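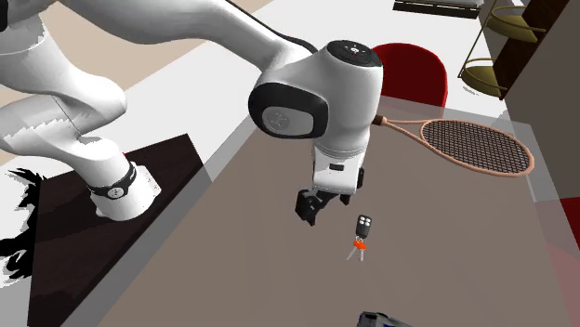
Planner is fine, grasp pose is garbage on thin stuff

mudflap_kin
Posted in Manipulation / Sim, August

Okay so I've been fighting this for most of a week and I need other eyes on it. Setup is a tabletop pick task in sim, target is the car keys, racket is in there as a distractor. Bidow for motion planning, Kocsis for the grasp proposals, everything glued together with my own mess of Python. Over 102 seeds the arm gets to pregrasp every single time. Lovely smooth paths, no collisions. Then it goes down and closes on air, or it gets a key blade and the whole bunch spins away.

I'm nearly sure the grasp network is at fault and I'm about ready to retrain it. Before I burn a weekend on that, has anyone gotten decent grasps on keys with Kocsis out of the box?

varnish
What's the point cloud look like when you crop to the keys? The blades are maybe a couple of voxels thick if you left the default on. I wouldn't retrain anything until I'd looked at that.

mudflap_kin
Default voxel size, yeah. The fob comes through as a nice fat blob and the blades are kind of dotted lines. But the proposals aren't even landing on the fob most of the time! That's what makes me think it's the network. I dumped the wrist view from one of the bad seeds:

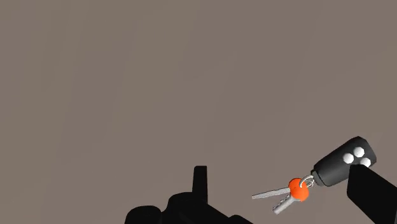 Wrist cam, keys down by the fingers

varnish
Look where your target is. It's all the way down in the bottom right and most of what you're feeding in is bare table. If Kocsis is cropping around the image center (mine did until I changed it) then it's barely seeing the keys at all.

oldspool
I disagree with varnish a bit. The crop matters, sure, but I'd bet on the mask first. The fob is black and the gripper is black and they pretty much touch in that view. If your segmentation merges them, the object centroid gets dragged over onto the finger, and then you get exactly this, a grasp that's consistently off to one side. We had the same thing at Varkgate with a black marker and I lost days to it.

varnish
In sim though? He should have ground truth masks. Nothing to merge.

oldspool
Only if he's using them. Are you?

mudflap_kin
...no. I'm running the learned segmenter on the rendered RGB so it matches what I'd run on hardware. So, uh, point to oldspool maybe. I'll swap in the ground truth mask tonight and leave everything else alone.

pelican_bus
Can I be annoying and say drop the grasp network completely for this object? Threshold on the orange tag, fit an axis through the fob, close across the short side. Thirty lines of code.

mudflap_kin
Ha, I thought about it. But the keys are one of 30 objects and I don't want a special case for each one.

pelican_bus
Fair. I still have special cases for 13 of mine and I sleep fine.

mudflap_kin
Update! Ground truth mask, same seeds, same planner settings. Success went from almost nothing to a bit over half. So the mask was a big chunk of it, and retraining would have been a dumb way to spend a weekend. The failures I have left are nearly all grasps on the blades.

varnish
Now do the crop :)

mudflap_kin
Doing the crop. Also dropping the voxel size to 2 mm, but in a separate run so I can tell which one did what.

oldspool
Project the gripper's own mesh into the wrist view and subtract it before you segment, too. Brumunby has a self-filter that does it from the joint states. You'll want that on the real arm anyway, no ground truth there.

varnish
The Brumunby filter lags by a step if you read joint states off the wrong topic. Fine when the arm's parked, ugly when it's moving.

oldspool
Mine's never lagged.

varnish
Then you're on the newer branch. On the release one it does, I've got logs.

mudflap_kin
I'm on release, so could you post those? My arm's still creeping down a little when the cloud gets grabbed, and I'd like to see how bad the offset gets before I wire it in.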